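Exchange semester at Kaddale – your questions, my answers

I spent a semester at Kaddale as an exchange student and I still get emails about it, so I've put the ones that come up most on one page. I studied geography, so if you're going for something like nursing or music, check with your department too!

How hard is it to get in?

If your home university has an agreement with Kaddale, your own exchange office does most of the choosing. I filled in a form, wrote a one-page letter and got my grades sent over. My letter was pretty dull, to be fair, and they took me anyway. Apply in March if you want to start in the fall.

Are classes taught in English?

A lot of them are, but look at each course and don't trust the program title. I signed up for a soil science class that was listed in English and had a reading list that very much wasn't. They let me swap it (you get 2 weeks at the start to change your mind), and I ended up in a class on river mapping that I loved.

How many classes should I take?

I took four and that was plenty. My roommate took six and I saw her mostly at breakfast. Ask your home school how many credits they need back before you pick anything, and get the answer in writing – mine changed their minds once.

Where do exchange students live?

Mostly in Sillorow, the big hall behind the sports fields. It's a 20 minute walk to the main lecture building, or 7 minutes on the bus if it shows up. Rooms are single, kitchens are shared. I was on the top floor, which meant great sunsets and a lot of stairs with groceries.

Can I ask for a particular room?

You can ask for a quiet floor and you can ask to be near a friend. I got the first and not the second. My room was 2669, and no, the hall does not have thousands of rooms, the first number is the building and I never worked out the rest.

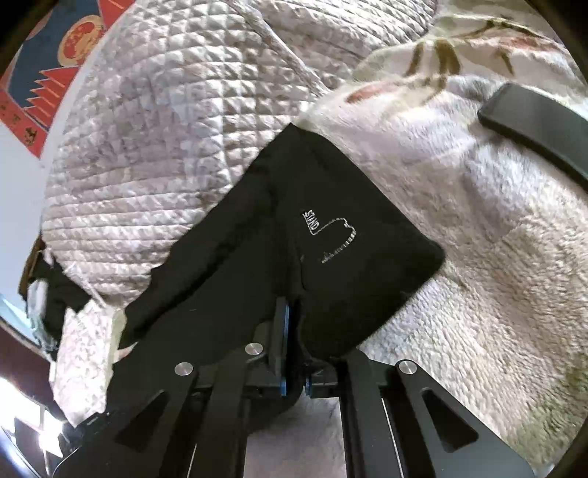 When do I pay the housing deposit?

You pay it when you accept your room offer, through the housing page on your student account. Mine came back to my bank account the month after I moved out. Keep the receipt email, you'll need the reference number if you have to chase it.

What is Gotis, and do I need it?

Gotis is the online system for courses, exam sign-up and grades, so yes, you'll be in there all the time. The big thing to know is that signing up for a class does NOT sign you up for the exam. Those are separate buttons on separate pages. I missed this the first time and had to go beg at the student desk.

Is the library any good?

I loved it. The Cieślak Library is the old one, with the squeaky floors and the map room on the top level, and it stays open until 11 pm during exams. Bring a sweater. The newer science library has better outlets but fills up by 9 am.

Will my grades transfer?

Mine did, though it took most of the summer. Ask for your transcript before you leave and request a paper copy as well – my home office wanted one with a stamp on it.

Contact | © Kaddale Exchange Notes | Back to top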